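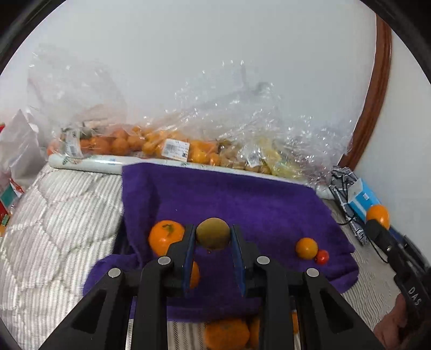

本阶段的继续教育课程是否按计划开完？

十七讲全部开完，最后一讲在九月结束，比原定时间晚了两周。推迟的是牙科影像那一讲，讲者Nghĩa Trương临时有手术排班，已提前通知学员，没有人因此退课。

一、学员情况

本期注册学员185人，其中183人完成了全部课时并提交了病例作业。未完成的两人分别转到下一期，费用不另收。学员以县镇一级的小动物诊所兽医和助理为主，Jorkonthorpe地区的人数多于去年，Wandimmont仍然偏少，那边诊所晚间也接诊，八点的直播时段不合适。下一期拟增加一个午间场次，由Thoa Mai负责。

二、课程内容

本期重点是老年猫的慢性肾病管理，包括分期、血压测量、饮食调整和皮下补液。Yến Đàm讲授分期与化验单判读，Quyên La讲授血压测量和家庭护理。学员反映血压部分最实用，不少诊所有设备但平时不用，主要原因是袖带尺寸选得不对，读数忽高忽低，后来就搁下了。我们把袖带选择单独做成一页对照表，随讲义发放。

化验单判读部分难度偏高，作业里错得最多的是尿比重与肌酐的结合判断。Yến Đàm加讲了一次答疑，录像已上传，截至本报告提交，课程录像累计播放2,979次。

三、实操练习

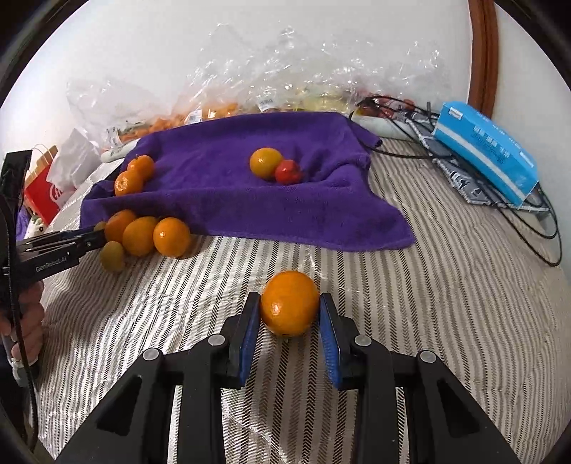
实操部分由Tùng Hầu带队，在Wusten的教室分四批进行，内容为皮下补液和保定。补液练习先用模型，再由带教老师在住院猫身上示范，学员不单独操作病猫。进针手感的练习仍用水果，橘子最方便，像图里这种表皮带小凹点的蜜柑就可以，皮有一定韧性，针尖穿过时能感到阻力变化。练过的水果当天清理，不留在教室。保定练习的时间不够，每批只有四十分钟，下一期改为一小时。

四、经费使用

讲者酬金和平台租用费与预算一致。耗材超支，原因是注射器和输液管按三批采购，后来多开了一批。超出部分从印刷费中调剂，讲义改发电子版后印刷费有结余。Đinh诊所提供的血压计为借用，已全部归还，不计入支出。明细见附表。

五、存在的问题

病例作业批改太慢，平均要等十二天，学员意见集中在这一点。目前只有两位老师批改，下一期需要再请一位。另外，平台的签到记录与实际在线时长对不上，核对学分时只能逐个查，Quyên La为此多花了一周。已向平台反映，还没有答复。

六、下一阶段安排

下一期主题定为犬猫糖尿病的门诊管理，讲者已联系好三位，讲义初稿由Yến Đàm统稿。实操场地继续使用Wusten教室，租期需要在开课前续签。申请将耗材预算按四批编列，其余各项不变。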